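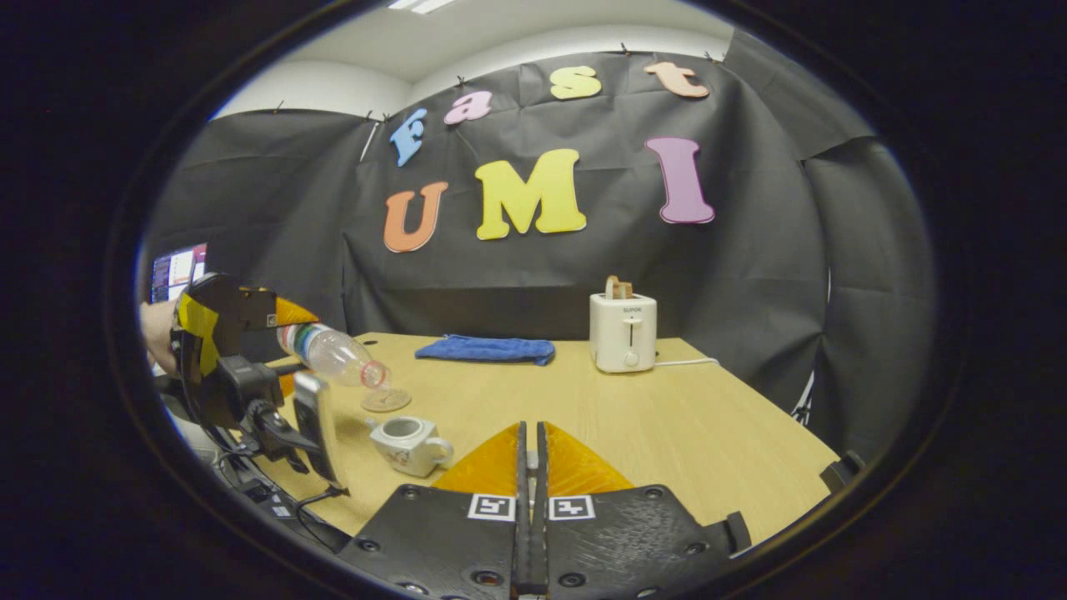

How long does a custom lampshade take?

Usually two weeks from the day your fabric gets to me. If it's pleated, add another week, and please don't plan a housewarming around it! April is my slowest month for some reason, so that's a good time to sneak in.

Can I send my own fabric?

Please do, I love it when people do this. I've covered shades in old curtains, a tablecloth, somebody's grandfather's pajamas (the striped kind, they came out great). Cotton and linen are the easiest. Silk is fine if it isn't too slippery. I can't use anything stretchy, and I won't use vinyl or anything with a plastic coating near a bulb. Wash and iron it before you mail it, and roll it on a tube if you can.

How much fabric do I need?

For a plain drum, measure all the way around the shade and add a couple of inches, then do the same with the height. For a cone or an empire shape the piece gets cut on a curve, so it eats up more than you'd think. Send me the top width, bottom width and slant height and I'll write back with a number. The slant height is along the side of the shade, not straight down the middle. People mix these up all the time and so did I when I started.

What does it cost?

A small plain drum in your fabric starts at $40. The biggest thing I've made was a pleated shade for a hotel lobby in Bollbridge, and that one was $239 with the frame included. Most orders land somewhere in between. I'll always give you a price before I cut anything.

Do you reuse old frames?

Yes, if the wire is sound. A little rust is okay, I sand it and paint it. If a joint has popped I can usually fix that too. What I can't save is a frame that's been sat on -- you can bend it back, but it will never hang straight and it'll drive you nuts every evening.

What's the difference between a spider, a uno and a clip-on?

It's all about how the shade attaches. A spider sits on top of a harp, the metal loop that goes around the bulb, and gets screwed down with a finial. A uno sits down at the socket, under the bulb. A clip-on grabs the bulb itself and is really only for little shades. If you're not sure which you have, send me a picture of the lamp with the shade off.

Which bulb should I use?

LED, please. They run cooler and your fabric will last longer. Go for a warm white one. I use one that's around 900 lumens in my reading lamp and it's plenty, though with a dark shade you may want something brighter.

My shade has a yellow stripe down the back. Can you clean it?

Probably not, sorry. That's most likely old glue coming through at the seam, and cleaning tends to spread it. Dust is another story! Use a lint roller, or a soft paintbrush for pleats. Never dunk a shade that's been glued. Shirley Caron, who taught me to do this, used to go over hers with a slice of white bread, and I still do that on pale linen.

Do you teach classes?

Now and then. The beginner class is in Pallby, we make one small drum each and you take it home with you. Thérèse Leclerc teaches the hand-sewn class and she is much more patient than I am, so if you want to learn pleating, wait for hers. All the materials are included, but bring your glasses if you wear them for close work.

Can I pick up my order?

Sure, from the Sutherland shop, just email first so I'm there. For everyone else I ship in a box that's bigger than you'd expect. Keep it until you've tried the shade on the lamp, in case it has to come back to me.

Prices and times on this page were last checked February 26, 2020.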